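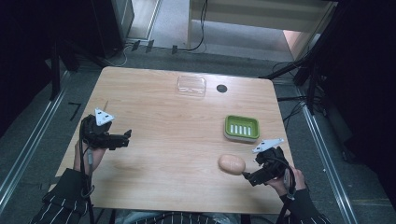 The demonstration floor at Alel's Plalstead site is given over to collecting examples of two-handed manipulation, and it was the part of the open day I had gone to see. The company's approach is to leave the arm out of the collection step. An operator sits down, takes a gripper in each hand, and does the task directly. Each gripper carries a white marker plate with black dots, tilted up off the body, and a cable that runs back along the wrist. The dots give the tracking system a position and orientation for the tool, and the learning system is trained on those paths together with the head camera view. The object set on the wooden table was modest: a lime-green soap dish with slots, a clear plastic lid or tray, and a smooth beige oval. The oval is harder than it looks, as the jaws have little flat surface to close on.

A run is one attempt at one task. The operator gets a written instruction, performs it, and marks the end. Runs are then checked on a second workstation, where a reviewer trims the idle time and rejects any in which a marker plate was lost for too long. Alel would not give a figure for "too long." The set being built for the current project, called Trevor, stood at 1,492 accepted runs on the day of the visit. Operators change over after every 50.

I asked whether failed grasps are kept. They are, provided the operator recovers and completes the task. The reasoning is that a model trained only on clean attempts has no example of what to do after a slip. Drops that end the run are stored separately and are not used at present.

Clear plastic came up in the question session. The staff said transparent parts give their vision model the most trouble, and that they vary the lighting between sessions to get more reflections into the data. No results were shown for this, so I can't say how well it works.

The second stop was the playback cell, where a policy trained on Trevor data was run on a pair of fixed arms from Flavard. We saw 3 trials of a sorting task, 2 of which finished without help. The third stopped with the part held against the side of the bin. Cycle time was slow - well below what a packing line would need - and the staff made no claim otherwise.

Visitors should note that parking is at the rear of the building and that the tour includes a long stretch of standing.

Posted 3/30/18
Filed under: Site Visits, Motion Capture, Handling

3 comments

gantry_left: Did they say how the gripper width is recorded? The dots would only give you the pose of the body.

millrace: Same tour, later group. We were told there is an encoder in the handle, but I didn't see one opened up.

pkt40: Would like to see the rejection rate. An accepted count alone doesn't tell me much.

Home | Reports | Events | Archive | Contact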